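Curville Shared Workshop Forum > Builds in Progress > Robot arms
Thread: Two arms, one table, toy kitchen (long, bring a snack)

solderblob
Posted 12/09/2025
Posts: 458

Those of you who use the back bench have asked when you're getting it back. No idea. Meanwhile I'm putting the current state of the arm build in one thread so I can stop explaining it at the sink.

Goal is the same as in May: teach the arms to put a play kitchen in order. Pick up block, place block, don't put the pot through the wall. My niece does this without a calibration step, but she also eats the pieces.

1. Controller
Pluritz board, firmware flashed again last night. It stopped dropping off the bus once I replaced the hub I had sworn was fine. Total spend on the hub problem, counting the three hubs that were also fine: $299. I'm not discussing it.

2. Wrist camera
Mounted close in so it sees both fingertips. It sees them very well. It sees them so well that the black fingers take up most of the part of the image where the work is, and the tips sit right over the near edge of whatever I'm reaching for. Then there's the shine off the white plastic down by the last button, which the Zindetti tracker is convinced is an object. It has a confidence score and everything. The dark green blocks don't shine at all, so naturally those are what it loses once they're pressed together.
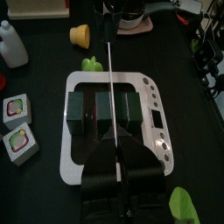 3. Fingers
Printed, wide at the base, narrower toward the tip. I went wide because the first pair twisted. These don't twist. They also can't get between two blocks that are touching, so I've been nudging the end one loose first. Grip force is set to 15 in the config, in units the manual declines to name.

4. What I want from you people
a) Would you narrow the fingers or move the camera?
b) Matte spray on the toy plastic, yes or no?
c) Does anyone have a Ghauri cable guide they aren't using? The long kind.

----------

torque_wrench_lady

Move the camera. You can't narrow those much without getting your twist back. Tilt it out a bit and look at the tips from the side, and you'll get some of the table back too.

No to spray. It'll come off on the rubber and then you'll have a thread about sticky rubber.

----------

pdxnope

Disagree on the camera. Every time you shift it you redo the hand-eye calibration, and we've all heard what solderblob sounds like during hand-eye calibration. Print thinner tips with a rib down the back. Same stiffness near enough, half the occlusion. I did this on my own gripper at home and it's been fine.

----------

torque_wrench_lady

Your gripper at home picks up ping pong balls.

----------

pdxnope

And it picks them up beautifully.

----------

greygasket

Unpopular view, but the tracker is the problem. You have a dark tabletop, dark fingers and dark green blocks in dark shadow. I could not tell you where the blocks end either and I've had eyes for decades. Put a sheet of gray felt down and half of this goes away before anybody prints anything.

Also four-digit frame counts are not a dataset. How many do you have?

----------

solderblob

1,617 labeled frames, thank you, by hand, by me, with a trackpad.

The table stays dark. I tried light gray in May and everything white vanished, and the kitchen is mostly white. I know the blocks suffer. They've been told.

----------

greygasket

Then use mid-gray. There are more than two colors of felt.

----------

solderblob

OK, update. I gave in on the lighting and left the table alone, so everyone can be unhappy together. Lamp moved up high and pointed at the curtain. Wrist view is calmer, I think. I also pulled back to look at the whole bench from the fixed camera, which I should have done ages ago.

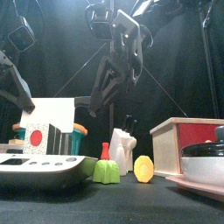

Cable slack is my next headache, more than the fingers. Every lead long enough to let an arm reach the far corner is long enough to snag on the way back, and every lead too short yanks on the connector. I've been splitting the difference with zip ties and hope. You can see the one stretched tight, running down toward the white panel on the left, and the other coming out from behind the gripper to the top corner of the wooden box. I don't love either of them. The pot in front of that box is the next target — decent knob on the lid, good contrast against the gray body — and I'd like to go for it without plucking a cable on the way over.

So (c) stands. Ghauri guide, long kind. I'll trade hubs.

----------

pdxnope

Knob is a better first grasp than a block anyway. One thing sticking up, nothing pressed against it. Why did you start with blocks?

----------

solderblob

They came out of the box first.

----------

torque_wrench_lady

Your zip ties are going to be what fails. Run the leads along the arm, leave a loop at each joint, and fix them on both sides of the loop. Then swing every joint to its limit by hand with the power OFF and watch what goes tight. I have part of a Ghauri guide in my locker, not the long kind. You can have it if you return my deburring tool.

Still moving the camera, by the way. You'll see.

----------

pdxnope

Still printing tips. I'm sending you the file.

----------

greygasket

Mid-gray felt is on your shelf. I cut it to fit. Do what you like with it.

----------

solderblob

Printing the tips tonight, loops tomorrow. If the calibration goes bad I'm blaming the felt, which I have not put down yet. Deburring tool is in the drawer with the hubs.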